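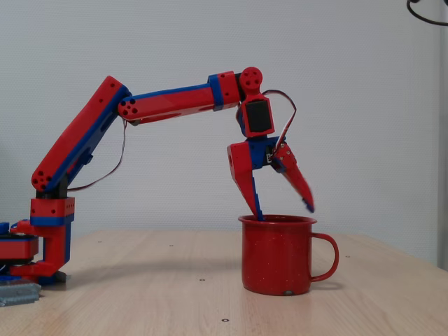

Halima Muli says the clock was fine until we started helping it. She put this in writing, on the back of the job ticket, so now it's part of the record.

Jul 2, 2022. Kotness regulator, wall-mounted, weight-driven, wooden pendulum rod, 60 beats a minute on a good day. Owner is the reading room at Bundo. Complaint on the ticket: "stops." In April we fixed that. New complaint, same handwriting: "does not stop, but is wrong." I count this as progress and have been told not to say so to the customer.

State on arrival:

- Gaining. The reading room is opening early and closing early, and the staff have only complained about one of those.
- Beat uneven, tick much louder than tock.
- Suspension spring has a slight kink near the top block. I don't remember a kink. Jeptoo remembers a kink. Check the April pages, if anyone can read them (my handwriting, so no).
- Oil on the pallets where oil should be, and oil on the back plate where it should not.

Took the hands and dial off, then let down the weight before touching anything else. I write that last part in every entry, for reasons that left a dent in the floor by the big vise.

Pulled the movement and looked at the escapement under the lamp. Pallets are worn but not tragically. Entry pallet has a groove you can catch with a fingernail. Last time I polished the exit pallet and ran out of afternoon. Left the groove alone for now and shimmed the escape wheel over a hair so the teeth land on clean steel. This is a legitimate repair with a long history and I won't be taking questions about it.

Suspension spring replaced with one from So. Their catalog lists it as a direct match. It's a direct match in the way that my cousin is a direct match for me: same general family, slightly wider. Dressed the edges on the stone until it sat in the block without persuasion. Checked for burrs, found one, stoned it again, found it had moved to the other side.

Pivots pegged out and burnished. Bushings all fine except the center arbor on the front plate, which has a little sideways play. I can live with it. The clock has been living with it longer than I have.

Cleaned off all the old oil and started over with the Trometti light. A drop per pivot, a drop! I've taped a note about this to the bottle. The note is oily.

Halima's position is that we changed the rate ourselves in April by cleaning the movement and then hanging the bob back wherever the nut happened to be. I've gone through this several times looking for the flaw. She also wants it noted that she asked at the time whether anybody had marked the nut. Noted.

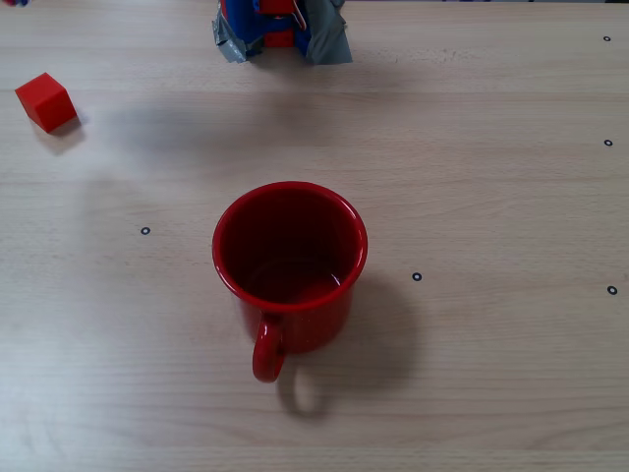
Notebook 3, p. 60

Continued. Movement back in the case, case on the test wall, plumbed with the long level and then again with the short level, which disagrees with it. Went with the long one.

Set the beat by bending the crutch. Listened, bent, listened, bent too far, went back. Tick and tock now evenly spaced as far as my ears go. Jeptoo Nzioka listened after me and moved it a little more. It was better. I've decided it was going to settle that way on its own.

Rating nut marked this time, pencil line on the nut and one on the rod. Started it against the phone and let it run through the afternoon. Still gaining. Lowered the bob 2 turns and left it alone while I sorted the taper pins by size, a job I'd been saving for a day when I wanted to feel I was accomplishing something. Checked again before locking up: losing slightly. So the answer lies between those settings, and I'd like to reach it without visiting every point along the way.

Things to do:

- Back the nut off half a turn, then let it run overnight before anybody has an opinion.
- Look at the wooden rod for a split near the bottom ferrule. There's a line there that could be grain. I've been wrong about grain before.
- Order spare suspension springs, not from So. Or from So, but measured over the phone first.
- Ask Bundo what the clock hangs on. If it's still that hollow partition, the beat will be off again as soon as someone closes the door.
- Find out who has the good loupe – it's not in the drawer, and the drawer now has a banana in it.

Bill so far: spring, oil, bench time. Not charging for the shimming of April's mistake. Halima has initialed that line twice.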